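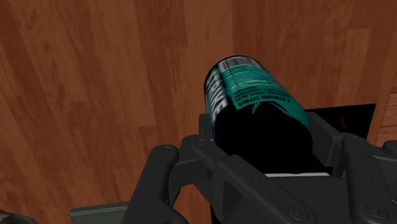 Wrist view in the simulator, can in the gripper.

I spent most of May arguing with a document. It was our house rules for recording simulated manipulation runs, two pages long, written in a hurry by me, and almost every line in it had been broken by somebody, usually also me. We have a revised version now and people have asked to see it, so I am writing up the parts that might be useful to another small group.

Some background. We keep a library of pick and place runs called Shboul. A run is one attempt at one task in one rendered room, stored with everything the arm did and what each view showed. The library stood at 3,251 runs when I started the review. Minoru Katayama looks after the storage and I look after what goes in.

The first rule is about naming objects. The old rules said to use "a clear name." One person wrote "can," another wrote "green can," another wrote "drink," and a fourth copied the whole label. All of those are clear and none of them match. We now write the plain noun first, then the color, then any words on the label that can be read without guessing. So a can, teal, STRIKE, STRONG CITRUS. If the small print is a blur, it stays out of the record. I have seen people fill in small print from memory of what such a label ought to say, and those entries took longer to clean up than the blank ones.

The second rule is about the start of a run. Every object on the table gets listed before the arm moves, including the ones that have nothing to do with the task. I resisted this one. Ishbel MacLeish argued for it over several weeks and she was right. A model trained on our runs sees the whole table, and if the list only mentions the target, we have no way of checking later whether the clutter mattered. 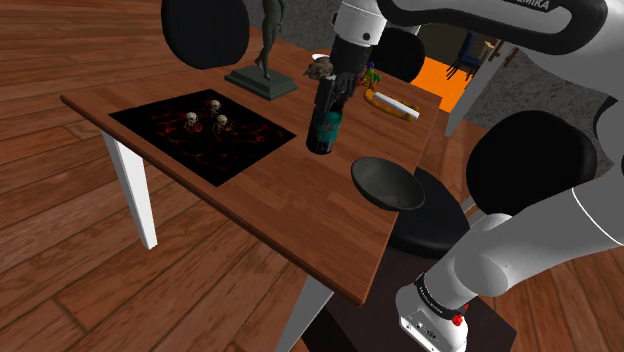

Clutter is also where the third rule comes from. We vary it on purpose, and it should be odd. Our early rooms were tidy, with a bowl and a block and not much else, and the results from them looked better than they should have. Skulls, a toy figure and a banana-shaped thing with a stick across it are a fair test. The rule says to leave the odd things where they were placed for the whole of a batch, and to write down the placement file used.

The fourth rule is the one people skip. A grasp is not recorded as good until the object has been lifted, held for 5 seconds and put down upright. Lifted clear of the table is a separate field. We used to have one box that said "success," and two people could look at the same run and tick it differently. When Minoru went back through an older batch he found 29 runs marked as successes where the bottle had been picked up and then dropped. Nothing was wrong with the software. The box was asking too much.

The fifth rule covers failures. Keep them, label them, and don't delete a run for being ugly. A slipped grasp with a good label is worth having. I would add that the label should say what happened and leave out why – the reasons people gave were mostly guesses, and the guesses got quoted later as findings.

There were things we left alone. We don't set a limit on arm speed in the simulator, although Ishbel would like one that matches what we would allow beside a person. I think she will get it in the next revision. We also haven't agreed on how to record surfaces that differ in grain or shade but are otherwise the same table.

The rules are still two pages. Anyone adding a line has to take one out, and so far the only line added has been the one about small print.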